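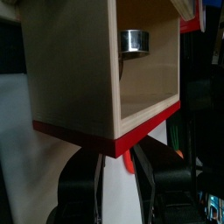
*Pale plywood with a red band along the bottom edge. I want ten.*

So I finally made it to the open day at the Birkley mill in May, after missing it two years running (once for a wedding, once for a flat tire outside Kekel). It's a plywood mill, a real working one, and if you think that sounds like a dull way to spend a morning, I drove 199 miles for it and I'd go back next week.

Doors opened at 9 a.m. and the parking lot was already a mess. Get there early, park by the log yard and not by the office, or you'll be stuck behind the coffee truck until lunch like I was. They hand you earplugs and a paper sticker with your group color. I was in green, and our guide was Hamdia Hailu, who has worked the peeling line, the dryer and the press and had strong feelings about all of them. The dryer is her least favorite. It's the size of a school bus and it smells like burnt toast and wet dog.

The peeling is the part everyone comes for! They soak the logs in hot water first, then clamp one by the ends and spin it against a long blade, and the wood comes off in one continuous ribbon, like the world's biggest pencil sharpener. It's so fast. A whole log goes down to a skinny core in less time than it takes me to peel a potato, and the ribbon goes flying off along a belt to get chopped into sheets. I stood there for three logs and had to be moved along. The cores get sold for fence posts, by the way. I asked if I could buy one and the answer was no, you have to take a truckload.

After that you walk past the dryer (quickly) and into the layup room, where the sheets get glued and stacked with the grain going one way, then the other, then back again. I knew that about plywood already, but I'd never really thought about why my cheap shelves at home sag in the direction they do. Hamdia flexed a single sheet of veneer for us one way and it rolled up like a poster. Then she turned it the other way and it snapped. A kid in our group asked to snap one too, so of course everybody had to have a turn, and we fell way behind the blue group.

The press was hot and loud and I didn't catch most of what was said in there. Something about the glue. Sorry!

There's a tiny museum room upstairs over the old boiler house with payroll books and a wall of photos. One of the ledgers is open to a page showing 1,654 panels shipped in a single week, all in gorgeous brown handwriting, and next to it is the best week they ever had, 1,778. I could have spent an hour with those books but the room holds maybe a dozen people and there was a line down the stairs.

Lunch was in the canteen. Chili, cornbread, a slice of pie for 4 dollars. The pie was peach and I have no complaints.

In the afternoon there's a makers' hall with local shops selling things made from the mill's panels. Helmy had stools and a very nice cradle, and Indeo had trays and lamps, all pretty pricey. What I kept noticing at every table was the edges. Half of these people leave the layers showing, with all those little stripes, and I'm completely sold on it. I've been covering mine with iron-on tape for years like it was something to be ashamed of. The iron-on tape is going in the trash.

A few practical things if you're going next time. Closed shoes, they do check. The tour is mostly flat but the museum stairs are steep and there's no elevator. Strollers have to stay at the gate. Bring cash for the offcuts bin by the exit, which I found with six minutes to spare and came home with a trunk full of scraps I have no plan for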